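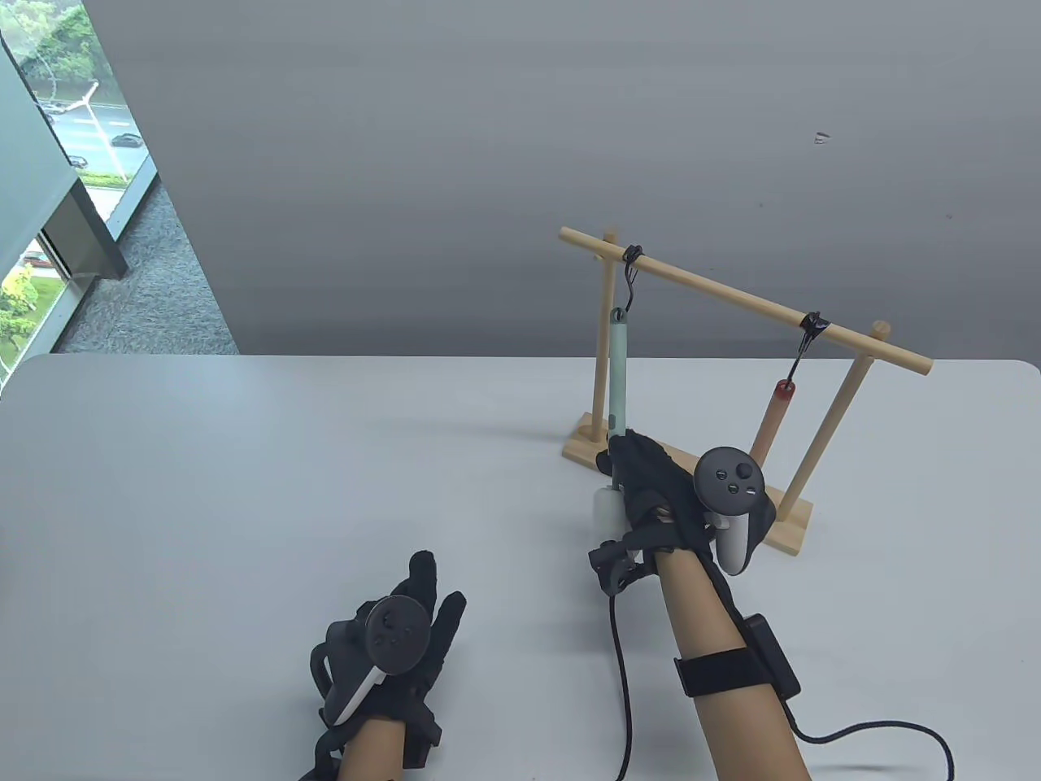

Minutes, kitchen goods meeting
1 February 2021, upstairs room, Brornimmont

Present: Ida Thiele (chair), Kerstin Fuchs, Kai Ackermann, Imke Bauerfeind
Apologies: Gisela Tiedemann, sent comments by email, read out under item 2
Notes: Imke, typed up fast, corrections to me please

Last minutes ok. One change, the tea towels were Kerstin's item and not Kai's.

1. Olov rack

Long talk. Rack stays in the spring range, all agreed on that. Pale wood, flat base, two posts, bar across. Kai likes how plain it is. Ida likes it too but asked what it's for, exactly. Sink brushes? Cups? Kerstin: brushes first, say so on the card, let people work out cups on there own.

Base. Gisela's email says the wood will mark if wet brushes drip on it all day. Kerstin has had one next to her sink since before Christmas, a gray patch on the plank, sanded out ok. Oil or no oil? Kai to ask Hagedorn what oiling adds per rack. Not deciding until we have that.

Ends of the bar. They stick out past the posts a bit. Imke asked for longer, so a cloth could go over the end. Ida against, catches sleeves. Left as is.

Height. Longer brushes, do they clear the base? Depends where the hook sits. Kai will measure with all the handles we stock and send a list round.
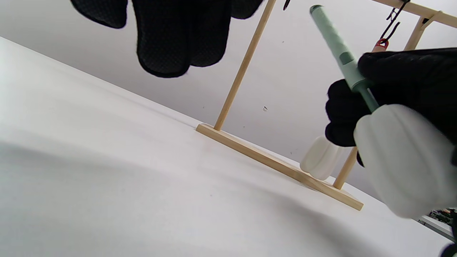
Olov rack, hooks on the crossbar, green-handled brush in front.

2. Hooks and cord

Black hooks, tied to the bar with black cord. Two camps here. Kerstin wants screw-in hooks, says the cord will get grubby and you can't wash it properly. Kai says cord is half the look and a screw hook splits thin wood if you put it in crooked. Gisela (email): keep cord, but put a spare length in the box. Ida for Gisela's version. Agreed, spare cord goes in. Imke to check we have enough in black.

Hook shape. The bend has to go through the loop on the handle without a fight. Some loops are small. Tried it over the meeting table for a while, opinions differ, mostly on whether people do this one-handed with the tap running. Ida thinks they do. Wider bend if Hagedorn can do it at the same price, otherwise leave it. 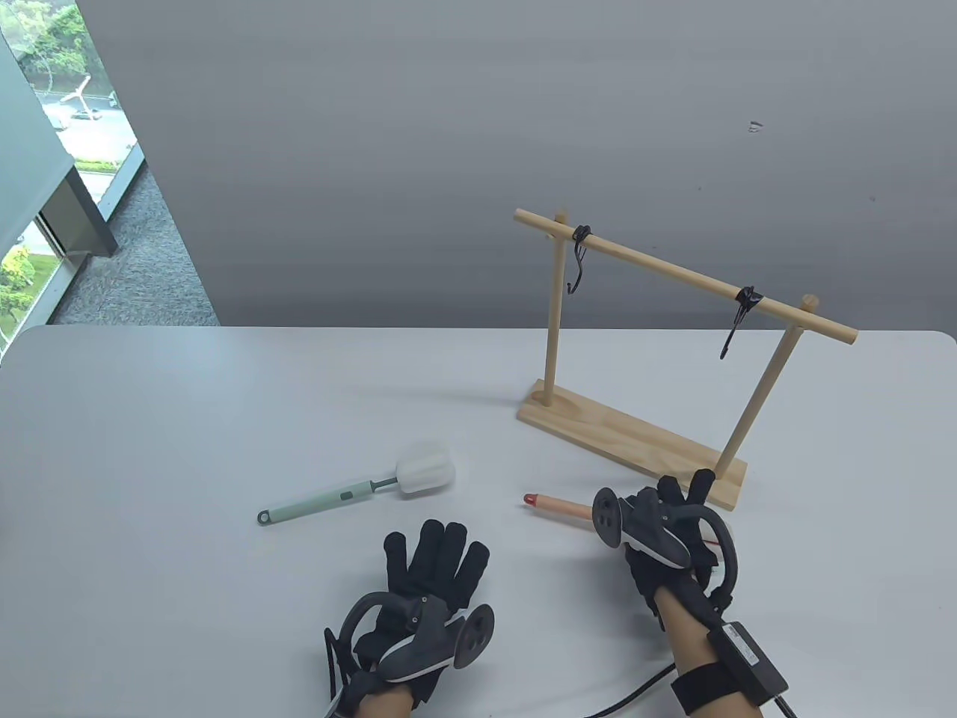
and if the bend changes then the card needs a new drawing too, so Kai to find out before Kerstin sends the artwork off. Please not the other way around like with the soap dishes.

3. Brushes

Bottle brush, mint handle, white head. Keeping the color. Zaludero offered a darker green as well, Kerstin brought the swatch, no takers. Too close to the bathroom range.

Price from Zaludero holds until April if we take 300. Ida wants to order the lot. Kerstin would go lower, storage is tight and the shelf by the back door is full of jars. We have 63 of the old bottle brush left, Ida suggests putting those in the window at half price and not reordering. Agreed. Order for the new one: Ida and Kerstin to settle between them this week.

Spare heads. Asked for at the counter all the time. Kai to get a price for heads alone, even if it's only a rough one. Imke: if we sell spares we need a peg for them, the wall is ful.

Orange one with the red cap. Looks good hanging next to the mint. Not on the Zaludero price list we have, Kerstin to chase.

4. Care card

Text mostly there. Ida read it out. "Rinse, shake, hang" stays in. Take out the paragraph on lemon juice, too long. Gisela asked for a line about what to do when the head starts to smell.

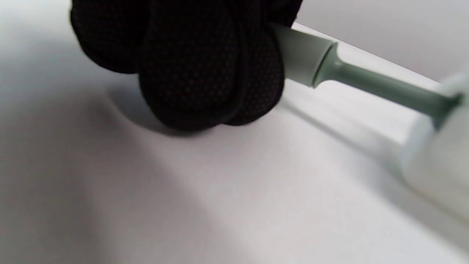

How should the brush be stored between uses?
Hanging from its loop with the head down, so the water runs away from the handle. Don't leave it standing in the sink.

Above goes on the back of the card, wording approved. Kerstin wants the type bigger.

5. AOB

Key to the stock room, Kai has it, wants to give it to someone else.
Window display change moved to next week, Imke and Gisela.
Tape gun broken again.

Actions
Kai: Hagedorn, oil and hook bend. Handle lengths. Spare head price.
Kerstin: hold artwork, chase orange brush, bigger type
Imke: black cord, display w/ Gisela
Ida: order quantity with Kerstin, old stock to window

Next meeting, date by email.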